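The Arm at the End of the Bench
Two friends, one shared workshop, and a homemade robot that is learning to pick up candy
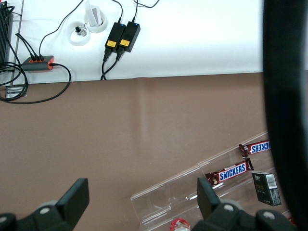

The gripper at the front of the tray, with the power supplies on the white surface behind.

The first thing Arwel Craddock does when you walk into the Rivville workshop is hand you a coffee. The second is ask you to name something the arm can't pick up. He loves this question! He keeps a list of the answers on the wall, and he crosses them off as he goes.

Craddock repairs pianos for a living and had never written a line of code before last May. His building partner, Beat Wieser, is a retired elevator technician with a soft spot for limit switches. They met over a broken band saw, got talking about motors, and within a week had cleared one end of a bench for a project they named Gallardo, after the street where Wieser grew up.

The current gripper is version 11. Earlier ones pinched too hard, or closed crooked, or (version 4, still spoken of fondly) shed a finger into a paint can. This one has two flat black pads and a small camera up at the wrist, so the arm gets a close view of whatever it's reaching for. Moving the camera there was Wieser's idea, and it changed everything. Their old overhead view went blind whenever the arm leaned across the table – precisely the moment you want to see.

Candy bars turned out to be a wonderful test. A Snickers is light, the wrapper slides, and the crimped ends give the pads something awkward to deal with. Put a couple in a clear acrylic tray with a small black box and a red-capped bottle, and you have a real puzzle. The walls and dividers catch the light in bright lines, and the software Craddock wrote used to reach for those lines as if they were solid objects. He spent most of the winter on that one problem and talks about it the way other people talk about a fishing trip.

Then there is the wiring. Wieser would like it known that he has a plan for the cables. For now the power bricks sit side by side next to the grommets, the hub with the orange ends is nearly always in use, and black cord loops down onto the brown tabletop wherever it pleases.

The pair logged 288 practice grabs in their longest session, stopping only for sandwiches and one blown fuse. Wieser writes each miss in a notebook, in pencil, with a little sketch of where the fingers went. Leafing through it is a joy – you can watch the drawings get calmer as the pages go by.

They'll show Gallardo at the workshop's open house on 4/1/23. Visitors can bring any small object that fits in the tray, and Craddock has already cleared 16 new lines on his list.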